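作業ノート 2018年10月
案件:Zarkia 30Wコンボ(リバーブ付き) 受入から再調整まで
記入:シハム・カッバージ(Siham Kabbaj) 測定補助:H. Iturra

受入時の申告は二点。リバーブを上げるとハムが乗る。リバーブの残響が薄く、つまみ全開でも足りない。持ち主はZulema Montecinos。前回の修理は三月に他店で実施、出力管4本を交換したとのこと。伝票の写しには管のメーカー名のみで、電流値の記載はない。

構成の確認。出力段はEL84が4本、カソードバイアス、共通抵抗。位相反転は12AX7。リバーブの駆動は12AT7の並列、小型トランスを介してタンク入力へ。復帰は12AX7の片側。整流はダイオード。前オーナーの改造跡が二か所、トレブル側のカップリングコンデンサと、入力ジャックのアース線の引き直し。どちらも半田は良好なので触らない。

受入時の静的測定。商用100Vは実測101.2V。B+は出力トランスのセンタータップで316V。共通カソード抵抗は表示47Ω、外して測って47.0Ω。カソード電圧9.6V。合計204mA、1本あたり51mA。スクリーン分を4mAと見て引くと、プレート電流は47mA。プレート・カソード間は306.4Vなので、損失は14.4W。EL84の定格12Wを明らかに超えている。三月の交換後からこの状態なら管の消耗は早い。4本のばらつきは、カソードが共通のため個別には出ない。出力トランスの一次側を半分ずつ、直流抵抗と電圧降下から割り出した。左右差は3mA。許容とする。

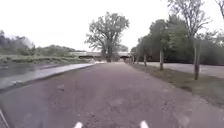 ダミーロード8Ω、1kHzを入れてクリップ直前の出力を測る。15.5Vrms、30.0W。銘板どおりの値は出ている。ただし波形は上下が非対称で、上側が先につぶれる。位相反転のプレート抵抗を測ると、片側が表示100kΩに対して112kΩ。炭素皮膜の経年変化と思われる。金属皮膜の100kΩに交換し、もう片側も同時に交換した。対称性は目視で改善。歪率計はJaysonが別件で使用中、数値は未記入のまま空けておく。

ハムの切り分け。リバーブのつまみを5にして、復帰段のプレート側で観測。成分は50Hzが主で、100Hzは小さい。整流後のリップルなら100Hzが主になるはずなので、電源の平滑は後回しにする。復帰側の球を抜くと消える。タンク出力のRCAを抜き、ショートプラグを挿しても消える。したがって混入はタンクかケーブル。

タンクはキャビネット底面に布袋入りで固定。出力側コイルが電源トランスの真下に来る向きで付いていた。180度回して、出力側を反対の端へ移す。復帰段プレートで17mVあった50Hz成分が4mVまで下がった。さらにタンクの入出力RCAの外側が両方とも筐体に落ちているのを確認。入力側も出力側もシャーシへ別の経路で戻っていて、ループができている。入力側のRCAを絶縁ワッシャーで浮かせたところ、4mVが2.5mVになった。効果の大半は向きのほう。

布袋は再使用。固定ねじは4本中1本がなめていたので同じ径の木ねじに替えた。下穴は詰め物をして開け直し。

残響が薄い件。タンクの型番ラベルは剥がれていて読めない。インピーダンスを1kHzで実測する。方法は直列抵抗10kΩ、発振器から1V、両端電圧比と位相から計算。出力側コイルの公称は、Zarkiaの回路図の注記で2,000Ω。実測は1,883Ω。5.9%低いが、温度と治具の誤差を考えると異常とは言えない。層間ショートならもっと大きく落ちる。直流抵抗も断線の兆候なし。出力コイルは白とする。

入力側コイル。公称8Ωに対して実測は8.3Ω。こちらも問題なし。

となると駆動側。12AT7のカソード電圧が回路図の指示8.5Vに対して4.1V。カソード抵抗は2.2kΩで正しく、電流が半分も流れていない。球を新品に差し替えると8.2Vに戻った。抜いた球をチェッカーにかけると、片側のユニットのエミッションがほぼない。並列動作なので音は出続け、単に弱くなっていたわけである。三月の作業ではここまで見ていないと思われる。

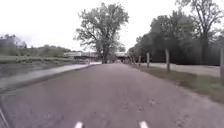 球の選定メモ。手持ちの12AT7は箱違いで三種。Wivlowの棚の在庫から2本ずつ取り、同じソケットで比較した。カソード電圧は8.2、8.0、8.6V。リバーブの量感の差は耳では判別できず、マイクロフォニックだけで決めた。タンク駆動段はキャビネットの振動を直接受ける位置にある。鉛筆で軽く叩いて鳴きの最も少ない8.0Vのものを採用。残りは袋に値を書いて棚に戻した。

出力段のバイアス。選択肢は共通抵抗の値を上げるか、B+を下げるか。トランスのタップに余りがないので抵抗で行く。56Ωと68Ωを順に試した。56Ωでは損失がまだ13W台。68Ω/10Wを入れると、カソード電圧11.2V、合計165mA、1本あたり41mA。スクリーン分は実測3.5mAで、プレート電流は37.7mAになる。B+は325Vに上がり、プレート・カソード間は313.8V。損失は11.8Wで定格内に入った。

ここで出力を再測定。15.2Vrms、28.9W。受入時との差は0.2dBもなく、聴感上の音量差はないと見てよい。クロスオーバー歪みは小信号で確認したが、目立つ段差は出ていない。カソードのバイパスコンデンサは耐圧25Vのものが付いていたので、50V、220μFに交換した。抵抗は基板から浮かせ、周囲の線材から離して取り付け。元の47Ωは基板に密着していて、裏側が茶色く変色している。炭化はしておらず、絶縁抵抗も十分あるので基板はそのまま使う。

スピーカーはLambertの12インチが2発、並列。個別の直流抵抗は12.6Ωと12.9Ω。極性は一致。片方の端子に緑青があり、磨いて半田をやり直した。エッジに破れなし。バッフルのねじは全部増し締め。

試奏はEstela Luceroに頼んだ。ギターはハムバッカーのものとシングルコイルのもの、一本ずつ。クリーンでリバーブ3から4が使いやすい、6を超えると低域が回りすぎるとの指摘。以前の駆動球が弱い状態で持ち主がつまみ位置に慣れているはずなので、返却時に口頭で伝える。トレブル側は「硬い」とのこと。改造されたカップリングコンデンサが原因の可能性はあるが、依頼範囲の外。見積もりの欄に任意項目として書いておく。
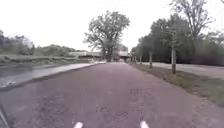
試奏中に一度だけ、短いパチッという音。再現せず。可能性は三つ考えた。新しい12AT7のピン接触、スタンバイスイッチ、スピーカー端子の半田やり直し部分。ソケットは清掃して端子を締め直した。スタンバイスイッチは接点抵抗を10回開閉して測り、最大0.08Ω。スイッチは白に近い。端子は引っ張っても動かず。経過観察とし、エージングの間はログをとる。

エージング条件。ダミーロード、無信号1時間、続いて1kHzで5W相当を2時間、最後に無信号1時間。カソード電圧を15分ごとに記入。開始時11.2V、温まったところで11.3V、終了時11.3V。B+の変動は商用電圧の変動に追従する範囲。電源トランス表面は終了時58度。パチ音なし。

ヒューズの確認を忘れていた。指定は遅断2Aだが、速断3.15Aが入っていた。遅断2Aに交換。在庫はこのサイズが残り少ないので発注票に追記した。

引き継ぎ事項
・歪率の測定。Jaysonの作業が終わり次第。1W、10W、クリップ直前の三点。
・外した部品(47Ω抵抗、100kΩ抵抗2本、12AT7、カソードのコンデンサ)は袋にまとめて返却。
・回路図の写しに、共通カソード抵抗68Ωへの変更を赤で記入済み。シャーシ内側にも値を書いたラベルを貼った。
・Zeltnessのフットスイッチは今回預かっていない。リバーブのオンオフはジャックを直接ショートして確認したのみ。持ち込みの際にポップノイズを見ること。
・裏蓋のねじが2本不足。同じ頭のものがなければ4本とも替える。

追記(Iturra):回転後のタンクはRCAケーブルの取り回しがきつい。出力側ケーブルを20cm長いものに替えて、電源トランスから離して通した。50Hz成分を測り直して2.4mV、変化なしとみなす。入力側は元のケーブルのまま。色が両方黒なので、出力側に白テープを巻いた。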